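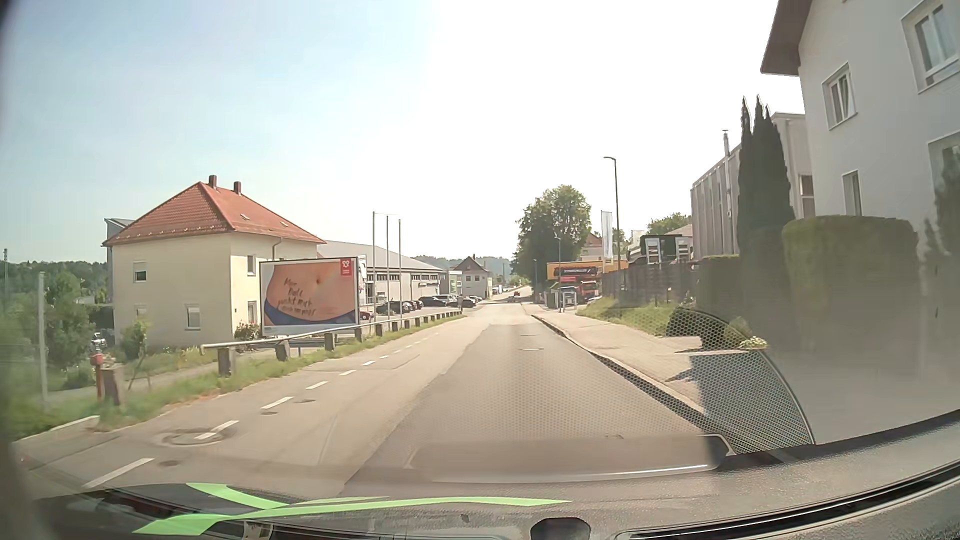 4 min read

I'd been promising myself a day at the Cimmont open house for ages, and on August 31, 2022 I finally drove over and did it. Cimmont, if you don't know them, build small packing cells for bakeries, garden suppliers and anyone else with odd-shaped things to put in boxes. Once a year they clear the demo hall, push all the arms up against one wall and let people like me fiddle with them. Coffee's free and so is the parking, so I was happy before I'd even got my badge!

I went with one question. At work we've got a bench that sorts seed packets and little netted bags of bulbs, and our old two-finger gripper is fine on the packets and hopeless on the nets. It closes, it lifts, and then the bag swings round and ends up draped over the side of the tray. I wanted to know whether I should be spending money on fingers, on suction or on a better camera.

Raed Salameh was looking after the gripper table, and he let me have a proper go (he'd been on his feet since early morning and I think he was glad of the chair). They had the Hillik soft gripper and the Zamudio parallel jaw on 2 identical arms, same height, same tray underneath, so it was a fair fight. I'd brought a carrier bag of our own stuff with me and I do recommend that, because the samples at these things are always lovely clean cubes.

The Hillik first. It's the rubbery sort with four fingers that curl in when you give them air, and it was brilliant on the nets. It sort of hugs the whole bag, so there's hardly any swing, and I only had one slip out of 23 tries. It was less happy with the packets. A flat packet on a flat tray gives it nothing to curl round, and it kept patting at the thing like a cat. Raed said you can tip the tray a few degrees to give it an edge, and we tried that with a folded brochure under one side, and yes, better, but I wouldn't want to run a line on a folded brochure.

The Zamudio is much more like what we have already, only quicker and with force sensing in the jaw. You set how hard it squeezes from a slider on the pendant. Turned right down it could pick up a packet without creasing it, which I was very taken with. On the nets it did 11 good lifts and then started dropping them, and we worked out the mesh was catching on the pad screws. Raed went off and found some longer pads. They helped a bit. I still had swinging bags though, just like home.

After a sandwich (egg, good) I moved on to cameras. Anas Qaisi had a depth camera on a stalk over a bin, wired into a Tresamau controller, and he was showing how it picks the top item in a heap. It's the controller I'd been curious about, as a friend moved over to one in March and hasn't stopped going on about it. I can see why. You draw the bin on the screen with your finger, tell it which gripper is fitted, and it stops suggesting grabs that would bash the wall. Our present one needs a page of numbers for that, and I always get one of them wrong.

The camera itself struggled with my nets. It looks straight through the holes and comes back with a depth somewhere between the bag and the table, so the arm went in too low and gave the tray a thump. Anas slowed it down and switched on some sort of smoothing, and after that it was decent. Shiny foil packets were worse, all speckle, until he turned off the lamp on that side. I've written LAMP in capitals in my notebook.

Prices, as people always ask: the Hillik was on the sheet at 1,682 euros with the mounting plate but without the air kit. The Zamudio was "talk to us", so I didn't.

I think I'll ask for a loan of the soft one and leave the camera alone for now. We could live with the packets going through the old gripper and only the nets going through the new one, if I can find room for a second arm on that bench. I need to measure it.

Comments (3)

bulbsandbolts
Did you ask how long the soft fingers last? Ours split at the base when the hall got cold.

Petra W.
We put a matt black sheet under our nets and the depth readings settled down a lot. Cheap thing to try before you buy a camera.

midge_77
Is the open house bookable or do you just turn up? Would love to take our apprentices next time.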